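Why Do We Fold Clothes? (And How Jeans Got Their Zipper)

Clean laundry on the bed. Yours, maybe. Time to fold!
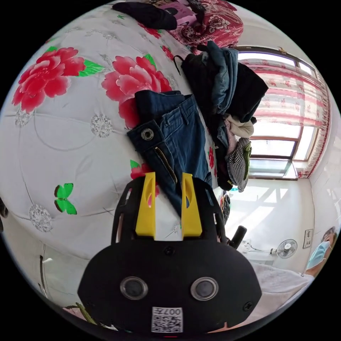
Liv Rønning wrote to us that she never folds jeans first – she leaves them for last, because the thick ones make the best bottom for a new pile. Good tip. More about piles later on.

First, the jeans.

Dark blue jeans are made of denim. Denim is cotton, woven tight, with the threads crossing in slanting lines. Look really close at a pair of yours. See the tiny slanted stripes? That pattern is called twill. Twill is strong. Strong enough for climbing, sliding, falling off a bike.

Now turn up the bottom of one leg. Paler inside, right? In most jeans only the threads going one way get dyed blue. The other ones stay white. The blue shows mostly on the outside and the white mostly on the inside. Neat.

Where does the blue come from? A dye called indigo. Long ago it came from plants. People have been using indigo for more than 4,000 years! Today most of it gets made in factories. Indigo sits on the outside of the thread and doesnt soak all the way in, so a little rubs off every time you wear or wash your jeans. Dark blue turns to light blue, slowly. Knees go first. (Some light blue denim is faded on purpose before it gets to the store.)

Buttons and zippers

Jeans mostly close with a metal button at the waistband. Below that, a zipper. How does a zipper work? Two rows of tiny teeth. The slider has a Y-shaped path inside. Pull up – the teeth get pushed together and hook. Pull down – a little wedge pops them apart. Try it very slowly and watch.

Zip your jeans up before they go in the wash. Open zipper teeth can scratch and snag the other clothes.

So why fold?

Clothes in a heap get creases. A crease happens when cloth is squashed and stays that way for a while. Cotton is bad for this. The tiny fibers bend and then they kind of get stuck in thier new shape. Heat and steam let them loosen up again, and that's how an iron works.

Folding makes creases too, but only a few, and you pick where they go. Plus a folded thing takes up less room, and you can find it again. Try finding one black shirt in a heap. Ugh.

Sorting first

Big pile of mixed stuff, light blue and black and cream and checks? Don't just start anywhere. Make smaller piles:

Pants and jeans
Tops
Underwear and socks
Things that aren't yours

A bed is a great place for it. Flat, wide, the right height if you're a kid. And you have to finish before you can sleep!

How to fold jeans

1. Shake them out. Snap!
2. Lay them flat, front side up. Smooth the pockets.
3. Fold one leg over onto the other.
4. Bring the bottoms of the legs up to the waistband.
5. Fold in half one more time if your shelf is small.

Done. Next pair.

Stacking

Heavy and flat goes at the bottom. Jeans, then sweaters, then T-shirts. Slippery things on top or they slide out and take everybody with them. If the pile leans, stop and make 2 piles.

Try this at home

The wrinkle test. You need two old cotton T-shirts, clean and dry. Fold one nicely. Scrunch the other into a ball and put a heavy book on it. Wait until tomorrow. Now open both. Which one has more lines? Where are they? Draw what you see.

Then hang the wrinkly one in the bathroom while somebody takes a hot shower. Check it after. Any change?

Words to know

Denim – strong cotton cloth, often blue
Twill – a weave that makes slanted lines
Indigo – the blue dye in jeans
Waistband – the strip around the top of pants
Crease – a line left in cloth after it's been bent

Next time: why do socks go missing? Send us your best guess.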